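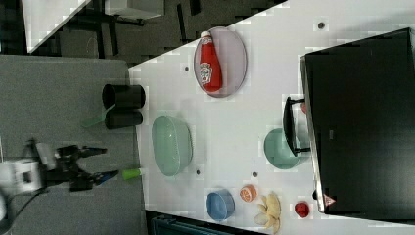
# Stuvwood play-kitchen tabletop set

Item card and layout notes. Maintained by Lesia Zakharchenko and Ottó Szalai. Revision 3, November 20, 2025.

## Scope

The card covers the loose items of the play kitchen: dishes, cookware and toy food. Shelving and the Jarudau storage boxes have their own card. Item names are fixed and should be used as written in the inventory sheet.

## Item names

- `plate`: round, pale lavender-gray
- `ketchup`: red bottle, white label
- `colander`: oval, green, perforated floor
- `bowl_blue`: round, light blue
- `pan`: black frying pan
- `spatula`: pale green, slotted
- `banana`, `orange`, `strawberry`: toy food
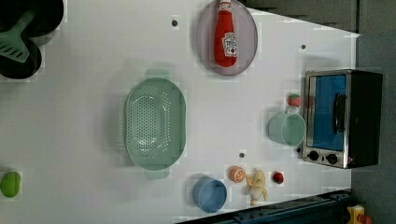
Does the ketchup bottle have to lie on the plate?

In the base layout it does. Other layouts may put it anywhere on the tabletop, but the sheet must then say `ketchup: off_plate`.

## Placement

Small fruit goes on the bare surface – never inside the colander, where it gets missed at pack-up. Dishes need not touch or line up. Orientation of the bottle is free and is not recorded. 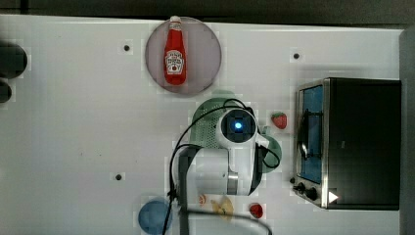

Ketchup on the plate, strawberry on the bare tabletop.

## Known issues

Pale green and mint green were entered as separate colors before March. Both now map to `green`. Old rows keep the original value in `color_raw`.

Box 14 was relabeled as 748 when the Beltus shelf was cleared. Sheets with either number refer to the same box.

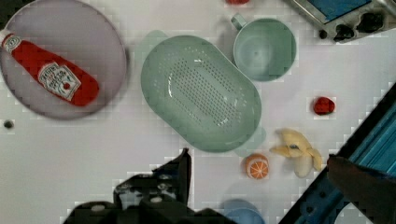 The mug was added to the inventory in revision 2 and shares the color value `green` with the colander. It has no fixed position. Sheets older than that revision leave the `mug` field blank, and a blank field should be read as "not recorded".

## Comments (2)

**Bianka Kocsis:** Is the slotted spatula stored with the pan or with the dishes? Our sheet has both.

**Ottó Szűcs:** With the pan. I corrected the dish row.

Shares: 3

Contact: Ya-wen Choi, Väisänen play materials store | Back to top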